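Let the replay scrubber be the main window

I've spent most of the past two years writing software for robot arms, and if you asked me which piece of it I'd save from a fire, I wouldn't pick the planner. I wouldn't pick the grasp model either, much as I love it. I'd grab the replay viewer. It's a timeline with a slider under it, and I think it deserves to be the first thing any manipulation team builds.

Ours is called Stinel. It started as a weekend script by Natália Valente, who was sick of lining up gripper widths and camera timestamps in a spreadsheet. You drag the slider and everything moves together — the wrist poses, the jaw opening, the view from the head, the policy's guess at the next move. When the guess and the demonstration part ways, the line turns orange. I still get a little thrill when I see an orange patch, because it means there's something in there to find!

Most labs I've visited treat this sort of tool as plumbing. Somebody writes it in a hurry, it breaks when the log format changes, and everyone goes back to staring at loss curves. I understand why. Loss curves are easy to put in a slide. But a curve will tell you that the policy got worse in May and leave you to guess the rest, and guessing is how we lost most of a month.

What happened was simple enough. Success on our desk-clearing task had dropped, and we had 1,244 demonstrations to blame. Dumisani Gumede thought the planner was cutting corners. I was sure it was the grasp model (I'm always sure it's the grasp model). We retrained, we tuned, we argued over lunch. Then Alžběta Vondráček sat down with Stinel one afternoon and scrubbed through the set at four times speed, and she found 76 episodes where the left gripper's pose jumped sideways by a few centimetres and came back. The tracker was losing the marker cube at steep wrist angles and filling the gap with a straight line. The policy had learned the jump as if it were a skill.

The fix took a morning. We flag the gap now, and we don't smooth over it unless a person has looked.

Fergal Lenihan's answer to all this is that it doesn't scale. His Laster pipeline does automatic checks on every episode before a human goes near it, and he reckons that once you're past a certain size, nobody is going to sit and watch. He has a point, and Laster is lovely work. We run it too. But every rule in it was written by someone who had already seen the fault with their own eyes. The check for sideways jumps exists in our copy because Alžběta saw one. You need both, and the looking comes first.

My other gripe is with how we colour our priorities. Planning papers get read, perception papers get read, and tooling goes in the appendix. I'd happily swap half the papers on my desk for one good account of how a team decided which episodes to throw out. How do you handle a demonstrator who pauses to think? Do you trim it? We did, and then we put the pauses back, and I'm still not certain we were right.

So if you're starting a project this year, write the viewer in the first week. Make it ugly and fast. Let it open in the middle of an episode, with all the streams on one clock, and give it a key that drops a note on the current moment. Ours has collected roughly 1,650 notes, and I read them more often than I read my own code.

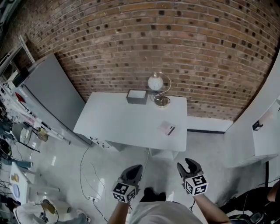
Both grippers up, marker cubes showing, at the white desk by the brick wall.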